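From: Ruairi Dunbar
To: Wanano list
Subject: Re: June potluck, who's bringing what

Crescencio Ayala wrote:
> I can do rice for 24 if someone lends me a second pot.
> Also, do we start at 5 or 6?

Six! And yes, borrow my big pot, it's just sitting there (bring the lid back this time, ha).
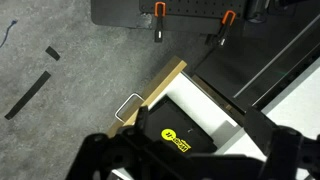
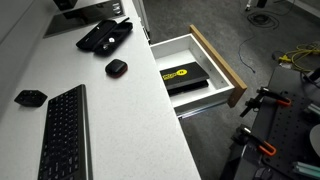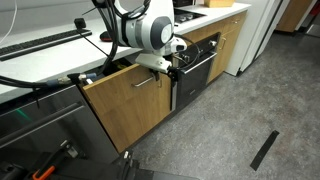 Still needed:
- 2 salads, one without nuts please
- ice, lots of it
- something for the kids to drink

I'm making the bean thing again, the one with too much garlic. Kandasamy Bakery is giving us rolls, so skip the bread.

Ruairi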